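生活技術演習II 配布資料 第5回
衣類の折り畳みと机上作業面の使い方
担当:Amarachi Etim
2025年3月8日 改訂

1. 本回の範囲

前回は洗濯後の衣類の分類と乾燥後の放置による皺の発生を扱った。本回はTシャツ一枚を机上で折り畳む作業を対象とし、展開、整形、折り、収納の四工程に分けて検討する。ハンガー収納と襟付きシャツは次回に回す。

2. 用語

身頃:胴体を覆う部分。前身頃と後身頃に分かれる。
脇線:前後の身頃を縫い合わせた左右の縦線。丸胴編みの製品には縫い目がないため、折り目で代用する。
天幅:襟ぐりの左右の開き。折り幅を決める際の基準に用いる。
肩線:襟ぐりから袖付けまでの線。
裾:身頃の下端。二つ折りにして縫製されているため、他の部分より厚い。

3. 作業面の条件

作業面は、シャツの身幅に両袖を加えた寸法より広いことが望ましい。不足する場合は、袖を先に内側へ折ってから身頃を整える。演習室の机で袖が縁から垂れるときは、布の自重で身頃が引かれ、脇線がずれることがある。

机の高さは、立位では肘よりやや低く、座位では前腕を水平に伸ばせる程度とする。低すぎる机では前傾が強くなり、襟側に手を伸ばしたときに肩の位置が揃わない。机の隅に小物を置く場合は、裾を引く経路にかからない位置を選ぶこと。

4. 展開と整形

シャツを机に置いた直後は、前後の身頃の間に空気が入り、生地が重なり合っている。最初に襟の位置を定め、次に左右の縁を持って外側へ引く。襟を作業者から遠い側に置く配置を「襟奥」、手前に置く配置を「襟手前」と呼ぶ。本演習では襟奥を標準とする。
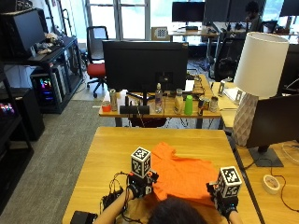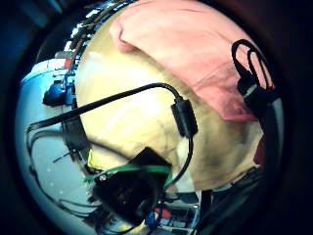
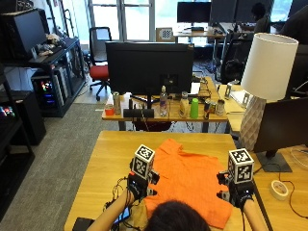

整形の手順は次のとおりとする。

(1)両肩の端を持ち、肩線を机の奥の縁と平行にする。
(2)裾の両端を持ち、手前へ軽く引く。強く引くと編地が縦に伸び、放した後に波打つ。
(3)手のひらを中央から脇へ滑らせ、空気を抜く。往復はさせない。
(4)袖を左右に開き、袖口の上下の布を重ねる。片袖だけが斜めに残りやすいので、左右を見比べて確認する。

皺を完全に除く必要はない。折り線の上にかかる皺だけを先に処理する。折り線にかからない浅い皺は、折った後の押さえでほぼ目立たなくなる。

5. 折り

5.1 三つ折り法
天幅の端を通る縦線を左右に想定し、右の脇を内側へ折る。袖は折った身頃の上で外向きに返し、折り線からはみ出さないようにする。左も同様に行う。続いて裾を襟の手前まで上げ、さらに半分に折る。仕上がりは襟側が平らで、重ね置きに適する。

5.2 立て置き法
左右の折りは5.1と同じである。裾を襟の少し手前まで上げた後、長辺を三等分して折り、輪になった側を上にして引き出しに立てる。薄手の生地では自立しないことがあるため、最後の折りをやや狭く取る。

5.3 つまみ折り法
シャツを横向きに置き、肩線の中点、その真下にある身丈の中央、さらにその延長上の裾をつまみの基準点とする。布を返す動作が一度で済む反面、初期の展開が不十分だと誤差がそのまま仕上がりに現れる。未習熟の段階では5.1を先に行うこと。

6. 誤差の記録

折り上がりの四辺を測り、向かい合う辺の差を記録する。目視で「揃っている」と判断した場合も測定は省略しない。記録用紙には生地の種類、採用した折り法、配置(襟奥・襟手前)を併記する。やり直した場合は、初回の値を消さずに二行目へ書く。

教材のうち、Gralleyの綿天竺は端が巻きやすく、Ramarの混紡は滑りやすい。二種を同じ条件で比較するときは、作業者を替えないこと。Meirelesの厚手生地は立て置き法の課題でのみ使用する。

7. よくある不良と原因

裾の片側が飛び出す:肩線が机の縁に対して傾いたまま折っている。
中央が膨らむ:(3)の空気抜きの不足、または袖の返しが重なっている。
襟ぐりがつぶれる:折り幅が天幅より狭い。
重ねたときに崩れる:輪になった側の向きが揃っていない。

8. 課題

5.1と5.2をそれぞれ行い、辺の差を比較して記録用紙に所見を付す。所見には、差が最も大きかった辺と、その原因と考えられる工程の番号を書くこと。提出は演習室前の棚、355番の箱とする。12月に配布した旧用紙には配置の欄がないため使用しない。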